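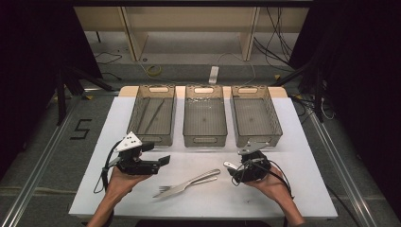

Zwischenbericht zum Vorhaben "Besteck und Kleinteile sortieren", Gemeinschaftsküche Juststead

Vorgelegt dem Förderfonds Clilton
Stand: 20.04.2026

1. Anlass und Stand

Die Gemeinschaftsküche Juststead erhält seit Oktober eine Förderung, um die Ausgabe und den Rücklauf von Besteck neu zu ordnen. Bewilligt wurden 800 Euro für Körbe, Beschriftung und die Einrichtung eines Sortierplatzes. Der vorliegende Bericht beschreibt, was bisher umgesetzt wurde, was noch fehlt und wie die restlichen Mittel verwendet werden sollen.

Der Sortierplatz ist eingerichtet und wird benutzt. Die Beschriftung ist noch nicht fertig.

2. Sortierplatz

Als Arbeitsfläche dient eine weiße Platte auf einem niedrigen Gestell. An der hinteren Kante stehen drei rechteckige, oben offene Körbe aus rauchgrauem, durchscheinendem Kunststoff nebeneinander. Das Besteck wird vorn auf der Platte abgelegt und von dort in die Körbe verteilt. Silberfarbene Gabeln und Messer heben sich von der weißen Fläche genügend ab, auch bei schwachem Licht am Nachmittag.

Im Antrag war ein fester Besteckkasten mit Fächern vorgesehen. Davon sind wir abgegangen. Einzelne Körbe lassen sich an den Grifflöchern an den Schmalseiten herausnehmen und zur Spüle oder zur Ausgabe tragen, ohne dass der ganze Platz abgeräumt werden muss. Beim Kasten wäre das nicht möglich gewesen. Die Abweichung haben wir dem Fonds im Winter schriftlich mitgeteilt.

Die Körbe wurden über den Händler Liang bezogen. Ein Angebot von Prerside lag ebenfalls vor, die dort angebotenen Körbe waren aber für die Tiefe der Platte zu groß.

3. Ablauf

Für den Rücklauf gilt jetzt folgende Ordnung:

Links: Stäbchen und anderes langes, schmales Gerät
Mitte: Gabeln
Rechts: Messer

Löffel bleiben vorerst in der alten Schublade neben der Ausgabe. Sie machen den größten Teil des Bestecks aus und würden einen Korb allein zu schnell füllen. Ob ein vierter Korb angeschafft wird, ist offen - auf der Platte wäre dafür kein guter Platz.

Messer werden einzeln und mit der Klinge nach hinten eingelegt. Gabeln und Messer, die zusammen zurückkommen, werden zuerst auf der Platte getrennt. Das war in den ersten Wochen der häufigste Fehler: Beide Teile wurden gemeinsam in den nächsten freien Korb gelegt und mussten vor der Ausgabe noch einmal sortiert werden. Seit die Reihenfolge der Körbe feststeht und nicht mehr von Schicht zu Schicht wechselt, kommt das seltener vor.

Ein Durchgang mit 60 Besteckteilen gehört inzwischen zur Einweisung neuer Helfer. Er wird zu zweit gemacht, eine Person sortiert, die andere prüft die Körbe. Anschließend werden die Körbe geleert und die Plätze getauscht.

4. Reinigung

Die Korbwände sind fein genetzt. In den Zwischenräumen setzen sich Krümel und Kalk ab, wenn das Besteck feucht eingelegt wird. Die Körbe werden deshalb jeden Montag ausgewaschen und umgedreht getrocknet. Die weiße Platte wird nach jeder Schicht abgewischt. Ein milder Reiniger genügt, Scheuermittel wird nicht verwendet.

5. Offene Punkte

Beschriftung: Geplant waren Schilder direkt an den Körben. Auf der genetzten Oberfläche halten Aufkleber schlecht. Wir wollen die Schilder jetzt an der schmalen Holzleiste hinter den Körben anbringen. Der Korb kann dann auch einmal ersetzt werden, ohne dass das Schild verloren geht.

Höhe der Platte: Zwei Helfer haben angemerkt, dass die Fläche für längeres Arbeiten im Stehen niedrig ist. Für kurze Durchgänge ist das hinnehmbar. Eine Erhöhung des Gestells wurde nicht beantragt und ist in diesem Förderzeitraum nicht vorgesehen. Als Zwischenlösung stehen 2 Hocker bereit.

Ersatz: Reservekörbe sind bisher nicht vorhanden. Bricht ein Korb, fehlt bis zur Nachlieferung ein Platz in der Reihe.

6. Mittelverwendung

Von der bewilligten Summe sind noch 60 Euro frei. Wir bitten um Zustimmung, diesen Betrag für die Schilder an der Leiste und für einen Reservekorb gleicher Bauart zu verwenden. Weitere Mittel werden nicht beantragt. Die Rechnungen liegen gesammelt in der Küche vor und werden dem Abschlussbericht in Kopie beigelegt.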